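Februar, kurz vor Mitternacht, und ich sitze immer noch mit kalten Füßen am Küchentisch. Greifertag!

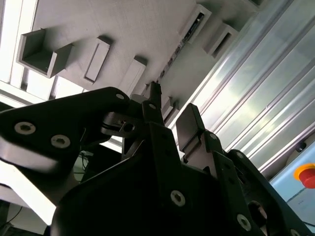
Unser Sorgenkind von unten, rechts der Not-Halt.

Also: Heute Nachmittag ist er wieder hängen geblieben. Fehler 605, zum dritten Mal in dieser Woche, und ich kann die Zahl langsam nicht mehr sehen. Der Arm fährt hoch, die Finger sollen zugehen, und dann – nichts. Er steht da und tut beleidigt. Tuulikki hat von der anderen Seite gerufen, ich soll drücken, und ich hab natürlich erst mal zwei Sekunden blöd geguckt, bevor meine Hand am roten Knopf war. Zwei Sekunden! Das ärgert mich mehr als der ganze Fehler. Passiert ist nichts, aber Elis hatte den Kopf ziemlich weit drin, und mir war danach richtig flau.

Keegan meint, es liegt am Kabel. Keegan meint immer, es liegt am Kabel (einmal hatte er recht, davon zehrt er bis heute). Ich tippe eher auf die Schrauben an den Gelenkplatten. Eine davon hatte ich schon letzte Woche im Verdacht, da hab ich sie nachgezogen und mir nichts weiter aufgeschrieben. Selber schuld. Valentyna hat dann im Protokoll nachgesehen: 2.623 Zyklen seit der letzten Wartung, und eigentlich hätten wir nach 600 mal nachschauen sollen. Peinliche Stille in der Runde. Sie hat auch nicht geschimpft, nur so geguckt.

Bei Dresteo hab ich 41 Minuten in der Warteschleife gehangen, mit Panflöte, und dann hieß es, der Kollege ruft morgen zurück. Na klar.

Bis dahin bleibt die Zelle aus, Schlüssel liegt bei Valentyna. Elis wollte noch einen einzigen Testlauf machen, »ganz langsam«, aber da waren wir uns alle einig, auch Keegan. Morgen früh um sieben bauen wir den Greifer ab und nehmen ihn auf der Werkbank auseinander. Drehmomentschlüssel mitbringen, der liegt noch bei mir im Auto. Und die dicken Socken.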